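3.2 Materials and conditioning

Panels were supplied by Bratier, a joinery firm that makes kitchen worktops and cutting boards for the catering trade. All of them came from the same production run and were cut from boards that had been kiln dried in September and stored under cover since then. The supplier sorted the stock by eye and set aside pieces with knots or obvious grain runout. We did no further sorting on arrival, as the aim was to test panels in the state in which a small workshop would receive them.

Two adhesives were compared. The first was a one-part polyurethane sold as Mamix, applied with a notched roller. The second was a two-part emulsion adhesive, mixed by weight just before use and spread with the same type of roller. Both were used within the open time printed on the container. Clamping was done in a screw press at the Bruvel workshop, and the panels stayed in the press for 90 minutes before being moved to the racks.

After pressing, panels were kept in a climate room at constant temperature and humidity for 21 days. Mass was recorded every Friday, and a panel was taken as stable when two readings in a row agreed within the resolution of the scale. Three panels did not reach this condition in the time allowed and were left out of the main series. They are reported separately in Section 5, where the effect of late drying is discussed. 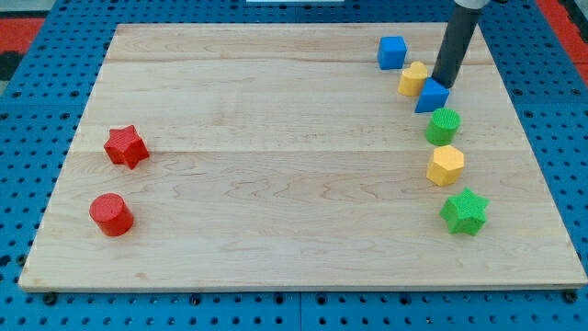 Figure 4. Panel with glued seams, laid flat on a perforated table.

Flatness was measured with a straightedge and feeler gauges along both diagonals and across the width at mid-length. The method is slow, but it needs no special equipment and the readings were repeatable between operators. Agathe Marty took the first set and Mathis Leblanc the second, without access to the earlier values. Where the two readings differed by more than one gauge step, both were discarded and the position was measured again the next morning.

Cup was defined as the largest gap under the straightedge when it was placed across the grain. Bow was defined in the same way along the grain. We did not correct either value for panel thickness. Ekwueme proposed such a correction for softwood panels, but it assumes that all the planks in a panel have similar ring orientation, and that was not the case with our material.

3.3 Bond strength

Shear blocks were cut from the panels once the flatness readings were complete. Each block contained one glue line at mid-height. Blocks were loaded in compression at a constant rate until failure, and the peak load was divided by the bonded area. The share of wood failure on the broken surface was then judged to the nearest five percent by two readers, who worked separately and compared notes only at the end.

The mean peak load was 3,530 newtons for the polyurethane blocks and roughly 3,000 newtons for the emulsion blocks. The spread was wider in the second group. Most of the low values came from blocks cut near the ends of the panels, where pressure from the press is less even. When the end blocks are removed from both groups, the difference between the adhesives becomes smaller but does not go away.

Wood failure was high in both groups. A few emulsion blocks broke cleanly along the glue line, and these also had the thickest bond when viewed in section. We think the adhesive had begun to set before full pressure was reached. The time between spreading and clamping was not recorded for individual panels, so this cannot be checked against the present data. It should be logged in any repeat of the work.

No link was found between cup and peak load. Panels that moved most during conditioning gave blocks as strong as those from the flattest panels, and this held for both adhesives. The result matters to workshops that reject cupped panels on the assumption that the joint has been strained. For panels of this size, planing the face may be enough to bring them back into use.

Correspondence: Agathe Marty, Bruvel workshop | © The authors | Back to top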